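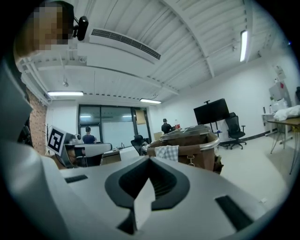 Storkell Handheld Gripper – student team kit

Sold by the Rozīte shop. In stock, ships from Grorurdale.

Hi, I'm Sun-ja, and I run the after-school robotics club that this kit came out of. My students kept asking for something they could pick up and use on day one, before anybody had wired a motor or argued about code, and the Storkell is what we ended up with after a lot of prints, a lot of tape and one very long March. It's a gripper you hold in your hand. You squeeze, the fingers close, and a camera you fit yourself records what the fingers were doing. Then you take the recording back to your laptop and start teaching your arm from it.

We use ours for the Putudley Challenge, the folding and sorting event (cloths into a bin, cloths out of a bin, cloths folded in a stack – you'd be amazed how hard a dishcloth is). If your team is entering the same one, the kit is legal in both the junior and open divisions as shipped. If you change the fingers, check with your event lead first.

What you get

Gripper body, assembled
Pair of fingers, fitted
Spare pair of finger pads
Camera bracket with screws
Hex key
Printed marker sheet, ready to glue to a board
Build and practice guide, 67 pages, spiral bound

You'll need your own camera and memory card. No batteries in the gripper itself, it's all springs and linkage.

Picking a size

There are 3 sizes and they only differ in the handle, so the recordings from one will match up with the others. Small is right for most middle schoolers. I use the medium. Kai Dreßler, who coaches our open division kids, swears by the large, but he also has hands like oven mitts. Team of mixed ages? Get the medium and a roll of grip tape.

How we run a practice

I put two students on a gripper, one holding and one watching, and they swap after every 7 runs. The watcher's job is to call out anything that makes a run useless – fingers out of view, cloth dropped on the floor, somebody's sleeve over the lens. Toss those runs right away! We kept ours "just in case" the first season and spent two whole meetings sorting them out again.

Stand the marker board up somewhere it won't get bumped and leave it there for the whole session. Move it halfway through and you'll be redoing your setup. Slow hands help too. My kids all start out way too fast because it feels like a race, and then the arm learns to fling things.

Last season the club recorded 2,894 runs on one gripper. I changed the pads once and tightened the finger screws now and then, and that was it for upkeep.

Care

Wipe the body with a damp cloth. Please don't use solvent on it, the finish goes cloudy (ask me how I know). Don't leave it in a hot car. Keep lint out of the linkage with a soft brush, especially if you're doing towels.

Spares and returns

Pads, fingers and brackets are all sold separately on the spares page. Unused kits can come back within the normal Rozīte returns window. School purchase orders are fine, just put the team name on the order so I can match it up.

Page updated 6 May 2026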